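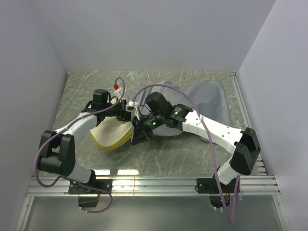 大理石纹台面上的双臂工作区,前沿是一根铝型材横梁

Silura 舞队编排记录 说明文件

大家好,先说一句这份东西是什么:它是我们 Silura 舞队这些年演出编排的文字记录,整理成了表格,一行就是一个八拍。谁站哪儿、往哪儿走、手上拿不拿道具,都写在里面。我是 Beatriz Mota,从前是队里的后排队员,现在管编排存档,下面文件里凡是写得啰嗦的地方基本都是我写的,请多包涵!

最早其实就是一沓笔记本。Judite Godinho 带队那会儿习惯用铅笔在方格纸上画队形,画完夹在更衣室的门背后,第二年新队员要学老节目,就得去翻那沓纸(还经常翻不到第三页)。后来我把能找到的都敲进了电脑,再后来 Pankaj Tomar 帮我写了个小程序,叫 Tono,可以把表格按音乐时间排好,打印出来直接贴墙上。这份说明就是跟着 Tono 的格式写的。

里面有什么

一共 2,778 行,来自 13 支舞,跨 8 个演出季。绝大部分是春季汇演的节目,另外有两支是 December 的冬季晚会上跳的,那两支人少、场地小,队形也简单,拿来试程序最合适。

文件夹这样分:
dances 放每支舞的主表,一支一个文件
music 只放曲目名、速度和剪辑点,没有音频
people 放队员代号表,没有真名
notes 放我和 Glória Mendes 的批注,长短不一,有些纯属聊天

主表的各列

season 演出季,用我们自己的编号,s1 到 s8
dance 舞名的缩写
count_block 第几个八拍,从 1 开始,前奏算 0
dancer 队员代号,字母加数字,比如 F2 是前排左起第二个
x 和 y 站位。x 从舞台中线往观众的右手边数,往左就是负数;y 从台口往里数。单位是地板胶的格子,不是米
facing 面向,写 front、back、left、right,斜着站的写 diag 再加方向
move 动作名,用队里的叫法
prop 道具,没有就空着
sure 我对这一行有多少把握,写 1、2 或 3,3 最有把握

左右这件事请一定看清楚。s1 到 s3 的原稿是从舞台上往下看画的,左右跟后面几季正好相反,我已经统一翻过来了,所以您手里要是还有旧的方格纸复印件,对着看会觉得我全写反了。没有写反,是翻过的。

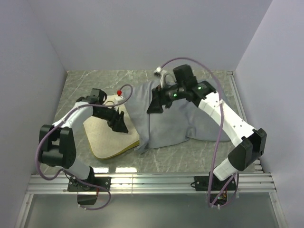 两臂之间放着米色垫子和一块皱起的灰布

动作名怎么读

队里的叫法乱得很,我没有全改成标准术语,一改老队员就不认识了。"开扇"是整排从中间往两边依次踢腿,"拉链"是两排交错穿过去,"小碎"是原地小碎步转半圈。最容易搞混的是"收伞"和"收花":收伞是所有人往中间聚、手举高;收花是聚了以后蹲下。Aurora Quintela 编的那几支里这两个词用得特别随意,我问过她,她自己也得放着音乐跳一遍才能确定,于是那几行的 sure 我都写了 1。

怎么用

最简单的办法是用任何表格软件打开 dances 里的文件,按 count_block 排序,一个八拍一个八拍往下看。想打印队形图的话用 Tono,选好舞名,再选从第几个八拍到第几个八拍,它会每个八拍出一张小图。如果一次选太多,字会小得后排根本看不见(贴在墙上眯着眼睛看的滋味我尝过)。我一般一张纸放四个八拍,教新人的时候放两个。

要在 Tono 里只看一位队员的路线,就在 dancer 那里填代号。这个功能是给替补用的,临时顶上去的姑娘拿着一张自己的路线图,比背整支舞快得多!

已知的毛病

第一,s2 的开场舞中间少了一段。那一页纸泡过水,我凭录像补了一部分,剩下的宁可空着。
第二,站位是"计划站位"。真上了台谁都会偏一点,别拿它去跟录像抠细节。
第三,同一个代号在不同演出季不是同一个人。F2 只是一个位置。想按人追踪多年的进步,这份数据做不到,我们也不打算让它做到。
第四,音乐速度那一列有几支是我自己用脚打拍子估的,notes 里标了"脚估"两个字。
第五,道具名前后不统一,"绸子""长绸""红绸"可能说的是同一样东西。哪天有空我再理。

关于队员隐私

队里很多是未成年的孩子,所以没有姓名、生日、照片,也没有身高体重。批注里原来有几句提到谁受伤谁请假的话,发布前我删了。如果您是队员或者家长,看到哪句话觉得不舒服,写信给我,我会改,不用说明理由。

可以拿去做什么

学校社团、社区舞队拿去排练、改编、教学都可以,写明来自 Silura 舞队就行。整支照搬去参加比赛就请先问一声编舞的人:s5 以后多半是 Aurora,更早的问 Judite。音乐的版权不在我们手里,请自己解决。

版本

第一版只有 1,000 行,是我一个人敲的,错字很多,当时有一支舞整个复制了两遍都没发现。第二版加了 Madeo 剧场那两季,舞台比我们平时的宽,y 值没问题,x 会超出常见范围,打印时把纸横过来。现在这一版更新于 04/03/2026,主要是 Glória 把 Cordeiro 礼堂的站位重新核了一遍,改掉了一些跑到幕布外面去的人(有一位队员按旧表应该站在消防门里)。

想帮忙的话

最缺的是 s1 和 s2 的老录像,手机拍的、晃的、只拍到自家孩子的都要。其次是认得旧动作名的人,notes 里有个叫 who_knows 的文件,列着我至今不知道怎么跳的几个词,知道的请直接写在后面,写上您是哪一季的就好。改主表请先告诉我改的是哪支舞的第几个八拍,我对着音乐走一遍再合进去,有时候要等几天,演出前那阵子可能要等更久。

最后谢谢这些年站在侧幕边上帮忙数拍子的每一位,还有借给我们笔记本的老队员们。本子我都收好了,想拿回去的来排练厅找我,放学以后我基本都在。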